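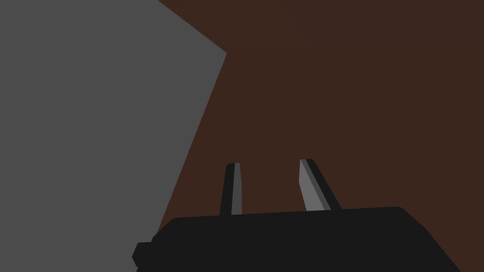
About Arnard

Arnard makes end-of-line packing and palletizing cells for small and mid-sized factories. Our customers mold plastic caps, fill bottles, press gaskets and bag dry goods. Most of them run two shifts and have no automation engineer on staff, and our equipment is specified with that in mind.

The company was started by Lăcrămioara Cârstea and Bernardo Figueiredo, who had worked together on conveyor controls at Ramalho. The first product was a case erector sold to a cap molder with four lines. It was followed by the Nanden, a palletizing cell that fits through a standard loading door and runs on single-phase power. The Nanden remains our main product. As of March 18, 2021, we have shipped 1,379 cells and upgrade kits.

What we build

Nanden is supplied as a complete unit: base frame, arm, end-of-arm tooling, light curtain and operator panel. Pallet patterns are entered at the panel by case size and layer count. Changeover between stored patterns takes roughly 8 minutes, including the tooling swap.

Dekano is the software that runs on the panel and on a plant PC. It records cycle counts, stops and fault codes, and exports them as plain text files. It also includes an offline layout tool, so that reach and clearance can be checked before floor anchors are drilled. Dekano does not need an internet connection -- some customers do not allow one. 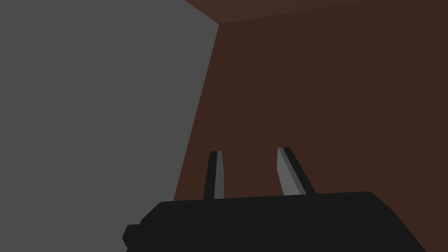 Rendered view with a dark gripper, from a simulated setup.

How we work

Every order begins with a line survey. We ask for case dimensions, case weight, peak rate and a floor plan with column positions. If the rate is above what one cell can handle, we quote two cells or decline the job.

Cells are assembled and run for three days at our shop with the customer's own cases. The customer receives the run log before shipment. Installation is done by our own crew under Benedita Macedo, who manages field service. Operator training is held on site and is included in the price.
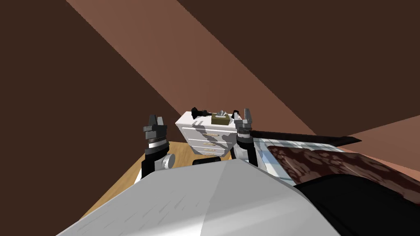 Spare parts for every Nanden revision are kept in stock, including the first one. Controller boards are repaired in-house where possible and replaced at cost where not. Drawings and wiring diagrams are sent with each cell and may be copied by the owner.

People

Lăcrămioara Cârstea -- General Manager
Bernardo Figueiredo -- Mechanical Design
Benedita Macedo -- Field Service
Rosário Tavares -- Purchasing and Spare Parts
Sugeng Tarigan -- Controls and Dekano Software

The shop is closed to visitors during the April stock count. At other times, factory acceptance visits can be arranged through Field Service.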